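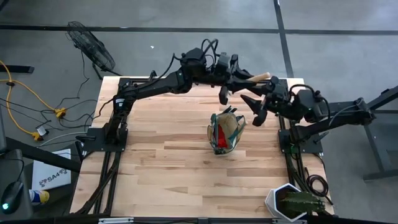
garden tool bag on the butcher block, cactus in the corner

Posted 16th June by drollar_dee

ok so bag question. Small fabric tote, beige with green trim, green strap handles. Keep my hand tools in it, wood handled ones mostly. Do you store them tips up or tips down?? I've been doing tips up and my sister in law Abena says I'm going to lose a finger.

Also how do you clean these things. Dirt gets in the bottom seam and stays there.

ankrah_yard
Tips down, always. Handles up so you can grab. Abena's right

Selorm Atinga
disagree. Tips down pokes thru the fabric, went thru 2 bags that way before I quit. Tips up, just look before you reach in.

ankrah_yard
or put a piece of cardboard in the bottom?? not hard

Selorm Atinga
cardboard gets soggy by March. every year

drollar_dee
lol ok so no agreement. Fwiw I dump the whole thing out on the table once a season and start over. Gloves go back in last or I never find them.

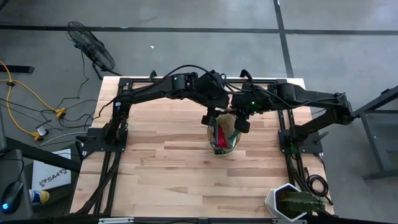
Anyway the seam thing is what really bugs me. Tried the vacuum, got maybe half of it. Don't want to machine wash, the trim looks like it would bleed onto the beige.

Yaw Gbeho
Turn it inside out, stiff brush, do it dry. Never wash. If its muddy let it dry a full day first and the stuff just falls off

flukia77
I wash mine cold, hang it upside down. Green trim too and it didnt bleed. Different bag tho so dont blame me

Yaw Gbeho
ya and how's the shape after? mine went floppy, won't stand up on its own anymore

flukia77
a little floppy. Who cares, it's a tool bag

drollar_dee
I care, it has to stand up or I'm digging around for the trowel. Going with the brush. Still undecided on tips

ankrah_yard
down!!

Get the Drindance Garden newsletter. Join more than 2000 readers. Enter your email to subscribe.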